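Wrist camera detector gets memory slots and expansion slots mixed up

Posted in: Perception and planning

solderpigeon
1/11/19
Hi all. I'm doing the vision side of Bavdale, our PC strip-down cell at Mestden. The slot detector was trained on 854 labelled views and it's lovely on small desktops, but put a big tower under it and it keeps calling the long black PCIe slots DIMMs. Then the planner lines up a memory pull on a graphics slot, bless it. More data, or am I missing something daft?

quillback
Are you running it on single crops? Long thin black thing, no context, I'd get it wrong too. We had the same on Zevden and fed it the whole board instead. Find the CPU socket first, it's hard to miss, then score slots by where they sit next to it.

tin_marrow
Don't agree, sorry. Board layouts vary too much and you'll be hard-coding Dell before you know it. Label another 1000 and let the network sort it out.

quillback
It's a soft prior, not a rule! Twelve lines of code against weeks of labelling...

solderpigeon
Bit of both, maybe? One of the awkward ones, with the gripper at the bottom as usual. DIMM banks either side of the socket, all empty, and the expansion slots over on the left:
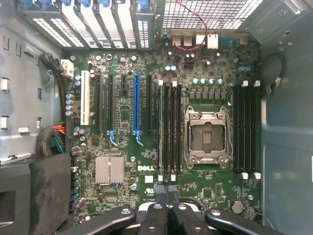
Re: Wrist camera detector gets memory slots and expansion slots mixed up

tin_marrow
OK, that's kinder to quillback's idea than I expected. I'd still use the white tabs on the DIMMs as a cue, and watch those blue latches by the PCIe slots.

quillback
Mask the gripper too if you haven't. Lougher has a branch that does it from the joint angles, took me 43 minutes to get building.

solderpigeon
Not masked, oops. I'll do that first, then try the socket prior and post the confusion matrix.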